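Home | News | Open days | Our robots | Contact

NEWS RELEASE

Come and meet our delivery robot at Stistlow – open day on Sat 4 November

We've been dying to get people out on site for months, so I'm really pleased to say that Aguiar is opening its outdoor test route at Stistlow to the public for one day, and you're all invited. It's free, you don't have to book unless you want one of the guided walks (more on those in a minute), and you're welcome to bring children, grandparents and any friends who still think we make lawnmowers.

If you haven't come across us before, we're a small firm that builds wheeled robots for carrying parcels, post and lab samples between buildings. Our current one is called Valar. It's a squat little thing that comes up to most people's knees, with a lidded box on top, and it finds its way with cameras fixed to its body. We've been running it on the Stistlow campus since September, and in that time it has made 1,827 trips between the post room and the far blocks. Some of those went beautifully. Some of them ended with one of us walking out in a cagoule to fetch it! You'll hear about both kinds on the day.

What's happening

Doors open at 10 in the Pareck Building, which is the one with the blue awning opposite the bus stop. Go in, sign the sheet, get yourself a hot drink and have a wander. We'll have a Valar with its covers off on a bench so you can see the motors and the wiring, and a second one running up and down the corridor for anybody who wants to send a parcel to the other end. (Biscuits travel well. We've tried soup and we won't be doing it again.)

The main event is outside. Every half hour we'll send Valar off along the real route, with real post in it, and you can walk along with it. It goes at an easy strolling pace, so pushchairs and slow walkers will have no trouble keeping up. There's a dropped kerb the whole way round and a bench at the halfway point, next to the bike racks.

The guided walks have 20 places each and those do need booking, by email or by ringing the front desk. On a guided walk you get one of our engineers with a tablet showing what the robot's cameras are picking up as it goes along, and you can ask them anything you like. I went on the practice one last week and came back having learned an embarrassing amount about my own company's product.

If it rains

We go ahead whatever the weather, short of ice or a proper gale. I'd go so far as to say that I'm hoping for a bit of drizzle, as wet days are where most of our work has gone this autumn. Dry paving is easy. Once it's soaked, the ground turns shiny and starts throwing the sky back at you, and a robot that steers by camera has to work out which bits are path and which bits are just reflected cloud. Kerbs get harder to pick out too, and then there's the matter of anything that lands on the lens. A smear you'd wipe off your glasses without thinking can blot out a good part of the view.

We'll have a table on all this just inside the entrance, with camera pictures you can leaf through and a chance to have a go yourself: you get a pen and a print, and you mark where you think it's safe to drive. The one below is my favourite to try on people. There's a big dark smudge right in the middle with a streaky trail running down from it, a lamp post behind that, and haze over the building on the left, but you can still follow the pale kerb as it slants away between the wet grey paving and the reddish-brown stuff on the right. Most of my colleagues went for the kerb first. I went for the lamp post, and was told that was why I work in the press office.

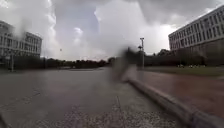

Getting to us

The number 2 bus stops right outside the Pareck Building and runs all day. If you're driving, please use the north car park and leave the spaces by the post room clear – that's where Valar sets off from, and it will sit and wait very politely behind your bumper until you move. There's step-free access throughout, and toilets on the ground floor by the stairs.

Dogs are fine outside on leads. Valar stops for dogs. We can't promise that dogs stop for Valar, so keep hold of them.

Wear shoes you don't mind getting wet, and if you've got a brolly bring it, as the route is open to the sky from start to finish. The last walk leaves at half past three and we'll be packing up from four.

For the press

Reporters and photographers are welcome all day, and there's a quieter slot from nine until ten before the doors open, when you can film the robot on the route without a crowd round it. Let us know you're coming so we can put a hi-vis jacket aside for you. Engineers will be free for interviews over lunch.

We've also printed 2,000 copies of a short booklet on how Valar gets about, written for people who've never been near a robot before. Schools and libraries can have a box of them for nothing, either on the day or by post afterwards. Just ask the Aguiar press office at Stistlow, and tell us how many you'd like and where to send them.

ENDS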